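Home | Minutes | Papers | Contact

2 min read

Drundbridge Household Automation Group
Minutes, December meeting

1. Matters arising. The previous minutes were accepted. The Flistex cost note remains open.

2. Kitchen chores. Ha-neul Byun reported on the two-arm pan task with toy cookware. Of 500 attempts logged, 471 ended with the pan placed as instructed. The meeting agreed that this does not show readiness for home use – full-size pans with food in them have not been tried.
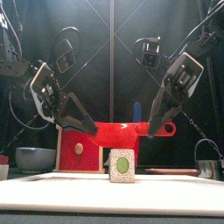 3. Shop-floor chores. Shelf restocking under the Moon controller stands at 79 percent without human help. Dater was slower on the same shelves and will be retested with the revised grip settings.

4. Discussion. Members differed on whether a person standing by counts as help. Text to be drafted by Byun.

5. Actions. Byun to repeat the pan task with 20 changed layouts. Flistex note to be circulated before the next meeting.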